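Nisska Bench Arm - Set-up Guide
Section 11: Household and Shop-Floor Chore Routines

11.1 Scope

This section covers chore routines that handle flexible packaging: zipper pouches, document bags and parts bags. Read Section 2 (Emergency Stop) before running any routine in this section.

Chore routines are supplied at two support levels. Supervised routines need an operator within reach of the stop button. Unattended routines do not. As of software release 58, no routine for flexible packaging is rated unattended. Wiping a flat surface and sorting rigid parts into trays are rated unattended on the Watwood base only.

11.2 Preparing the work surface

1. Clear the surface of everything except the item to be handled.
2. Lay the pouch flat with the zipper side facing away from the base.
3. Press out trapped air by hand.
4. Run the Lu calibration routine. Wait for the steady light.
5. Select CHORES, then POUCH, then OPEN or CLOSE.

Note: The pouch does not have to be square to the table. The planner accepts any angle at which the whole zipper is in view.

CAUTION: Keep hands outside the marked reach area once a routine has been selected. The arm may move without a further prompt.

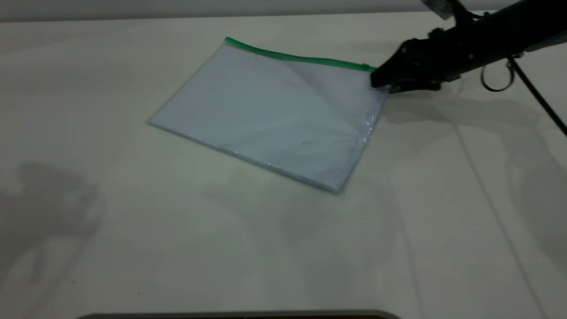
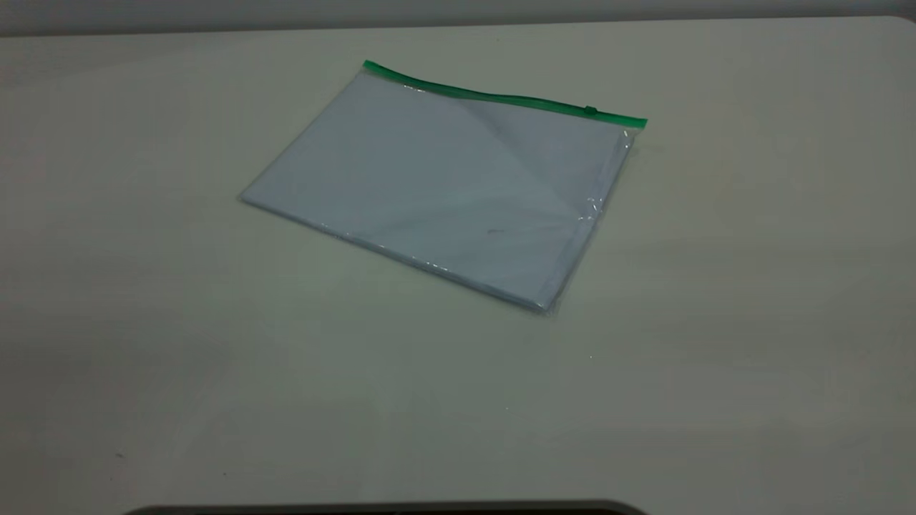
11.3 Handling limits

Closing a zipper pouch takes a person one hand to hold and one to pull. A single arm has to do both with one gripper, and the film shifts when the slider drags. The routine therefore looks for a firm holding point first. On a clear pouch with a green zipper strip, the strip is the easiest feature to locate, and the corner at its end is the usual first contact. Clear film is harder - wrinkles along the side margin return bright glints that the planner can mistake for an edge. Shaded or evenly lit benches give fewer false edges.

If the gripper misses the corner:

1. Press PAUSE. Do not pull the pouch free while the jaw is closed.
2. Select RELEASE and wait for the arm to withdraw.
3. Flatten the film and turn the pouch slightly away from the light.
4. Select RETRY.

The routine stops after 14 failed attempts and logs the position of each one.

Note: A routine reported as COMPLETE means that the motion finished. It does not confirm that the zipper is sealed. Check the full length of the track by hand before storing or shipping the contents.

11.4 Tasks not supported

Do not use chore routines for the following:

- pouches holding liquids or powders
- pouches with a press seal and no slider
- filling a pouch with loose sheets
- folding cloth

Filling a pouch requires the opening to be held apart during insertion. A two-arm routine for this task entered testing at Plasbridge in May and is not part of this release. Until it is, load the pouch by hand and use the arm for the zipper only.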